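Subject: Re: [shopfloor-l] Anyone living with a robot on vise tending?
In-Reply-To: your message from this morning

An earlier message said:

> We're a job shop in Drevville, mostly short runs, and the owner has
> come home from a trade show with a gleam in his eye. He wants an arm
> loading the vise on the second mill by December. I run that mill.
> I'm told I will be "freed up." Has anyone on the list been freed up?
> What did you do all day afterward? Also, what should I ask for
> before the thing gets bought, while people are still being nice
> to me?
>
> Mill hand, for now

Dear Mill Hand, for now,

I was freed up in the spring. I've been busy ever since.

We're the Ruawai Road plant at Kosby, the smaller building, the one with the bad parking. The job they picked for the arm was round stock: pick up a rod, put it in the vise, close, cut, open, take it out. I did that for years. At the peak it was 2,000 pieces a week between two shifts, and my right wrist can tell you about most of them. So I won't pretend I wept when they took it away from me.

What changed is the kind of tired I am. I used to go home with sore hands and an empty head. Now my hands are fine and I go home arguing with a program called Mina, which is what we run the cell layouts in. Every new part gets built in Mina first. You put the bench in, you put the vise in, you put the trays where you think they should go, and you run the arm through it before anybody on the floor has to move a bolt. The engineers expected to do this themselves. They had the parts tray on the far side of the fixture, where the arm had to reach across everything to get at it, and they were very proud of it. I asked why it wasn't up front where a person would put it. There was a silence, and then I had a second job.
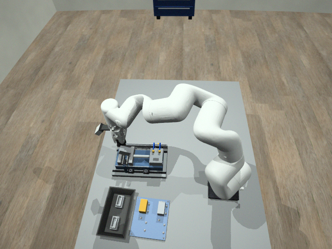
The second job did come with money, but I had to ask, and I had to ask twice. Which gets me to your list. Get these in writing before the purchase order goes out:

Who does the layouts. If the answer is "the vendor," ask who does them at 6 in the morning when a customer changes the bar diameter.

Training on the clock. We got 20 hours. I used them up learning where the menus were. Ask for 70 and settle for something in between.

What happens to the second person. This is the one I'd push on hardest. Our night shift loader was "reassigned," meaning deburring, and deburring is where they had always sent people they were annoyed with. Same pay, and nobody could point to a rule being broken, but it went over badly and it still does.

Who is allowed to stop it. Sounds silly. We spent a month with a red button that everyone was authorized to press and everyone got asked about afterward in a certain tone of voice.

As for December, I'd smile and nod. Ours was promised for one season and cut its first paying part in the next one, and the holdup was the chips. I could have told them about the chips. I did tell them about the chips, and it's in the minutes.

If your owner wants to come look at ours, write me off list and I'll see whether they'll let him in. Tell him to park on the street.

Freed up at Kosby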